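Projects > Zundotside > Cups > README

# Zundotside cup notes

Hi! I'm Mitiku Admasu, and I look after this folder. It holds my notes on paper cups – what we buy, how we store them, how full they get poured, and how they behave once someone has hold of them. It began as a text file on my desktop and people kept asking me to send it over, so now it lives here and I can stop emailing it around.

If you only want the numbers, open `cups.csv` and skip the rest. If you're about to order cups or add rows of your own, please read the whole thing first. It isn't long.

## What's in the folder

- `cups.csv` – one row per cup tried, 100 rows right now
- `sleeves.csv` – one row per sleeve of cups opened, 18 rows
- `pours.txt` – my loose notes on filling, very untidy, sorry
- `old/` – the first version, with different column names. Please don't merge it back in!

The current version is from August 2018. I expect to add the lidded cups in September, once the Hutdale order is here and I've had a chance to open it.

## Columns in cups.csv

- `cup_id`: a plain running number, no meaning in it
- `sleeve_id`: matches the row in `sleeves.csv`
- `maker`: Balogh or Skimberg for now
- `wall`: single or double
- `rim`: good, uneven or split. I run a thumb along it, so it's a judgment call
- `dent`: yes or no, noted before the cup is used for anything
- `held`: where the cup was held – low, middle or high
- `notes`: anything at all, often blank

Blank means I didn't look. It doesn't mean "no". I got that wrong in the old version and had to throw a whole batch of rows away, which still annoys me.

## How a cup gets its row

I pull the cup from the open end of the sleeve with a little twist (a straight tug tends to bring its neighbor along), set it on the table upside down, and check the rim. Then I turn it over and look inside for glue or a crease at the seam. Dents get written down right then, before anything touches the cup, so they don't get blamed on whatever happens next.

After that comes the holding part, and it's the part I care about most. A paper cup is stiff at the rim and at the base and pretty soft in between, so where you hold it makes a big difference to how it feels. I put "low" for anything around the lower body, "middle" for the soft part, and "high" for anything right up near the rim. If it's somewhere between two of those, I pick the lower one and say so in the notes.

A white paper cup supported from below and behind, with the holder curving around its lower body, goes down as "low". 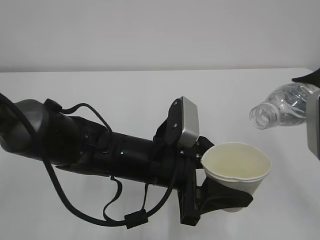

## Things I'd like you to know before using this

The two makers aren't evenly covered. Balogh has far more rows, mostly on account of the big box we had left over, and I wouldn't compare the two on rim quality without looking at the sleeve rows too. One bad sleeve can make a maker look terrible! Sleeve 18 is the one to watch – it got squashed under a stack of binders, and nearly every cup in it has a dent. I left those rows in, but you may want to filter them out.

Nearly everything is single wall. The double wall cups are nicer to hold and I kept using them for my own coffee, so they're thin on the ground in the table. I've promised to stop.

I only rated rims myself. Someone with fussier thumbs would get different answers, and I'd love a second set if anybody has a free afternoon.

## Storage

Sleeves go on the middle shelf, lying flat, open end toward the wall. Don't stand them up – the bottom cups get jammed together and you'll tear one getting it out. Keep an opened sleeve folded over and clipped. There are 30 clips in the blue tin, and yes, I'd like them back.

Cups that have been handled for the table go in the separate bin marked "used for notes". They're fine for pencils and screws. Please don't drink from them.

## Adding rows

Copy the last row, bump the number, fill in what you checked and leave the rest blank. Keep everything lowercase. If you need a new maker, just type the name and send me a quick message so I can fix the lookup.

Put your initials at the end of the notes column. Mine are the rows with no initials at all, and I know that's lazy.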